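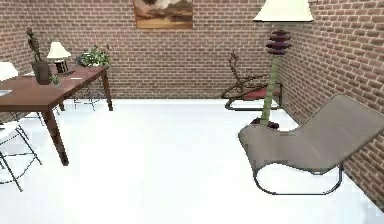 Render: Kazuhiro Ichikawa, Losell studio

Automated room layouts – what's it done to your team?

plumbline_jo
June 18, 2022
Our place went over to automatic layouts this spring. The client sends a floor plan and a furniture list, the software (Okabe) places everything, sets the lights and renders it overnight. The one at the top of the thread is one of ours: brick walls, white floor, desk on the left, grey lounge chair on the right. Before the change a junior would have spent the best part of a day on that. Now a person opens it in the morning and either passes it or sends it back.
We were 6 in the visualisation team and 2 have moved to other departments. No redundancies, but the work is different and I'm curious how it has gone elsewhere.

marl_and_clay
Same thing at Dotcombe, a year ahead of you by the sound of it. We don't place furniture any more. We write the rules for placing it – clearances, what may stand next to what, how much floor to leave open. It suits some people. Two of our best modellers hated it and left.

tincan_phil
I'd have sent that one back. The floor lamp is right behind the lounge chair and its pole crosses in front of the red seat. Anyone who has furnished a room would move one of them.

plumbline_jo
It did get a comment for the lamp. The rule only checks that things don't collide, so as far as Okabe is concerned it's fine. Kazuhiro passed it as a layout draft, which goes to the client with the notes attached.

tincan_phil
Then the client is doing the checking.

plumbline_jo
Partly, yes. They did before as well, they just got fewer versions to look at.

hessian
I do the checking where I work and I'd like to stick up for the old way a bit. My target is 69 renders a shift. By the afternoon I'm looking for errors and I've stopped looking at rooms. When I built them myself I knew why the plant was at that end of the desk. Pay is the same, and I go home more tired.

marl_and_clay
69 is too many. Did anyone ask the checkers before setting it?

hessian
No. It came from the trial, which was done on empty bathrooms.

quarrylane
Different view from me. I started as a junior on the old system and spent most of my time dragging chairs under tables. I don't miss it. Since Nedance brought in automatic placing I've been trained on lighting and materials, and I wouldn't have got near those for years otherwise. The brick in Jo's picture, with the colour going from reddish to darker brown, is the sort of thing I work on now.

tincan_phil
Good for you, but how does the next junior learn? You had the chairs first.

quarrylane
Fair question. Ours build one room a week by hand, start to finish. It was the team lead's idea and management let it through as training time.

plumbline_jo
I'm going to suggest that. Our newest starter has never laid out a room and is already approving them.

hessian
Ask for a say in the target too, if you haven't got one yet. Much harder to change afterwards.

plumbline_jo
Ours hasn't been set. There's a catalogue job of 1,000 rooms coming and I expect a number will come with it. Meeting is at the end of June, I'll post what they say.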